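The mobile library that serves Karkembridge and the villages up the valley has changed hands twice in ten years. Its present driver, who is also its only librarian, took over in October after a long spell at the central branch in Wisham. She agreed to talk on her lunch break, parked outside the chapel.

Her round has 26 stops and takes a fortnight to complete. "People think it's the reading that keeps it going, and it is, but it's also the timetable," she says. "If I'm ten minutes late at Brumik, there are three people standing in the rain."

The van carries fewer books than it used to. She took 341 titles off the shelves in her first month, most of them large hardbacks that had not been borrowed for years, and put in more crime, more picture books and a shelf of Spanish novels. The Spanish shelf was a request from a retired couple who had lived in Cáceres. "They've read all of it now, so I need to find some more."
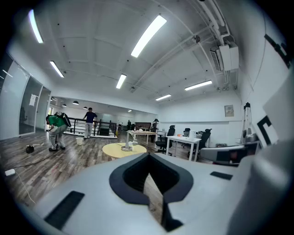
Lifting is the part of the job she would warn a newcomer about. A full crate is heavier than it looks, and there are two steps up into the van. She did a morning's training on it at Wisham, and says most of it came down to the same point. A man bending over on a wood-plank floor, as the one in the green shirt is doing, is in a position she gets into dozens of times a day at the bottom shelves. "I kneel now. It's slower and my trousers suffer."

Her oldest regular is 76 and borrows six westerns at a time. He marks the ones he has read with a pencil dot on the last page, which she pretends not to know about.

The council will look at the route again in spring. She would like to keep every stop, including the farm lane where only one family comes out. "They had 114 books off me last year. That's a busy stop, as far as I'm concerned."

She had to leave at half past one for the school.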